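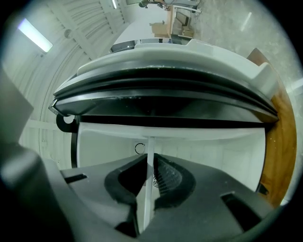

Cleaning Day for the White Appliance

Welcome back, everybody! Thursday was cleaning day at the Navaratnam repair table, and as usual I meant to stop by for a minute and stayed until the coffee ran out. I've been putting these gallery pages together since September, and I still get a kick out of how much there is to look at once a lid is open (my sister says I could happily stare into a toaster, and she has a point).

Lids and seals are my favorite part of the whole business. The black layers under a white shell like this one love to collect crumbs and dust in the curve, so we go along the arc slowly with a soft cloth, then do the bright white inside, and leave the fine dark grille for a dry brush. I gave it almost 9 minutes last time and could have gone on longer!

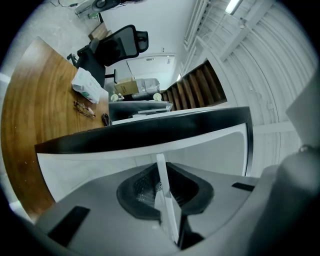

The big wooden desk, with its lovely swirling grain, and a folded pair of glasses lying on it next to a paper bag with the top turned down. I do love a desk that gets used.

Marleny Cusi wrote in to say that she goes over her seals twice, first with a barely damp cloth and then with a dry one, and that a cotton swab gets into the folds better than any brush she has bought. She also leaves the lid up overnight, and would like to know whether the rest of us bother.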